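Section 4. Storing Paper Records and Small Parts in Lidded Boxes

This section of the Trekdale household filing guide covers boxes. The earlier edition promised that a good box would keep your papers safe for life. I have taken that sentence out. A box with a lid keeps dust off. Most of the other claims on the label deserve a hard look before you pay for them.

4.1 Before you buy

1. Measure the shelf first, including the height. Sellers like to quote the inside of the box or the outside, whichever sounds better, and rarely say which.
2. Ignore the word "archival" unless the seller will tell you what it means. I wrote to three of them in February and got one answer, a link back to the page I had asked about.
3. Close and open the latch in the store. If it feels weak there, leave it there.
4. Do not buy a set. Sets include sizes you will never use, and the price per box is seldom as good as the sticker wants you to think.

Note: Najwa Karaki, who tested the first draft, disagrees with step 4 and stacks matching sets in her hall closet. They do look tidy. She still could not find her car title.

4.2 Loading the box

1. Clear a table and put the box on it. Working on your lap ends with papers on the floor.
2. Open the lid all the way.
3. Sort into three piles: keep, copy, shred. A "maybe" pile is a keep pile with a nicer name.
4. Put the heaviest folders in first and stand the thin ones up against them.
5. Write the contents on a card and put the card inside, face up. Labels stuck on the outside peel.

A box with some pink on it, on a wood-grain table: 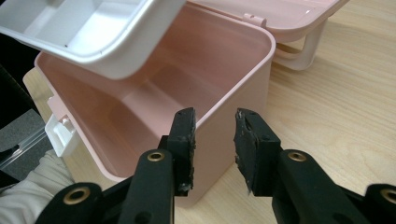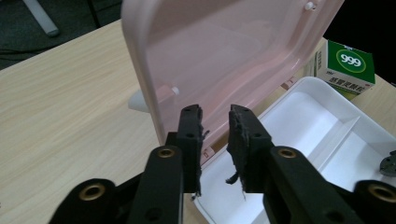
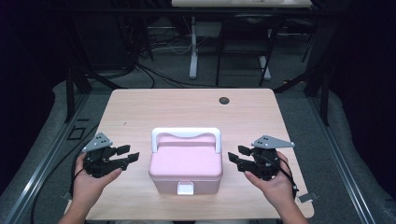
6. Close the lid without pressing. If you have to lean on it, the box is too full, whatever the printed capacity says.
7. Carry it to the shelf with one hand under the base. I don't trust handles on full boxes, including the ones rated for more weight than I own in paper.

CAUTION: Never store the only copy of anything in a box kept on a basement floor. "Water resistant" on a lid usually refers to splashes from above. Floods come from the other direction.

4.3 Moisture packs

Small drying packs are sold as a cure for damp. Arnar Ravn put them in half of his boxes and left the other half alone, then forgot which was which, and by spring could see no difference. If your room is dry you don't need them. If it is damp, a packet the size of a tea bag won't win. Move the box.

4.4 Numbering

1. Give each box a plain number, starting at 1.
2. Keep the list on paper as well as on the computer. The Zirorico app will offer to do this for you and then ask for a monthly fee.
3. Skip color codes. They work until the store stops carrying your color.

Note: Long numbers are a mistake. My own system once reached 3175, which sounded impressive and covered 35 boxes.

4.5 Yearly check

Open every box once a year and take out what has expired. Most guides tell you to do this every month. I doubt the people who write them do it either. Expect to throw out old warranties first, then manuals for things you no longer own.

If a latch has cracked, replace the box. Glue kits are covered in Section 7, with my reservations.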